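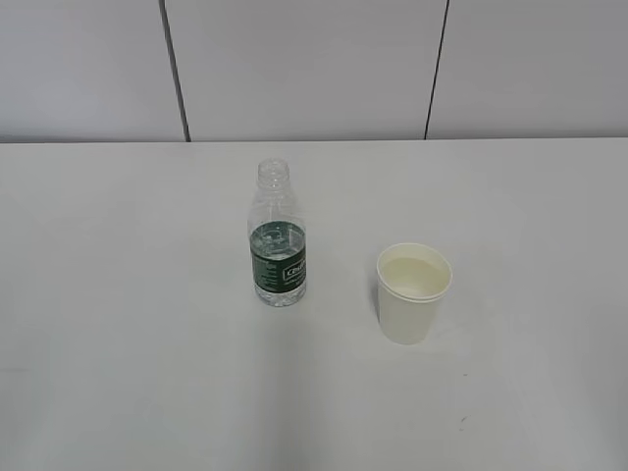

Energy & Environment | Product Reviews

Review: The Omex Balcony Solar Kit

July 29, 2020

Small photovoltaic sets intended for apartments have become easier to find, and the Omex kit is among the first to be sold in Milladmont through ordinary hardware stores. The Duvotton Consumer Energy Office tested one unit on a south-facing railing from January onward. The unit was purchased at retail price, and the manufacturer was not informed of the test.

Contents and installation

The kit contains two panels, a microinverter, four railing brackets, a cable and a printed manual. Each panel is light enough for one person to lift, although fitting the brackets safely calls for two. Installation took our staff 70 minutes, including time spent looking for the correct page of the manual, in which the bracket drawings appear well after the steps that refer to them. All bolts were present. The hex key supplied is too short for the inner bolts, and we used our own.

Tenants should obtain written permission from the building owner before mounting anything on a railing. Local rules on connecting generating equipment also vary, and the utility should be consulted before purchase. The manual covers both matters in a single sentence, which we consider insufficient.

Performance

Over the test period the kit delivered 131 kilowatt-hours, measured at a separate meter. Output was modest in the winter weeks and improved steadily through spring. Shade from a neighboring chimney reduced the afternoon yield on the left panel.

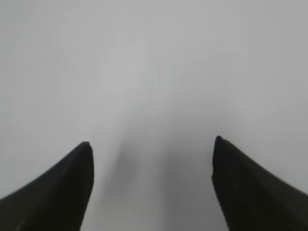 The right panel was not affected, as the inverter handles the two inputs separately. Cheaper sets often lack this feature, and buyers with partial shade should look for it.

The display on the inverter is legible indoors and poor in direct sun. Readings can be sent to a phone, but the application lost its connection 17 times and had to be restarted by hand on each occasion. Stored data was retained throughout.

Cost

We paid $428, excluding the separate meter. The time needed to recover this amount depends on the local electricity rate and on how much of the power is used at home during daylight. Households that are empty during the day will benefit less, as the kit has no battery and surplus power passes to the grid without payment under most basic contracts.

The Kaczmarczyk set, which we reviewed previously, costs less and has sturdier brackets. It uses a single input, however, and its cable is too short for many balconies.

Assessment

The Omex kit is recommended for residents with a sunny railing and regular daytime consumption. It is not recommended for north-facing balconies or for buildings where permission is uncertain. The warranty covers the panels for ten years and the inverter for two. Proof of purchase must be kept, and claims must be submitted through the original retailer.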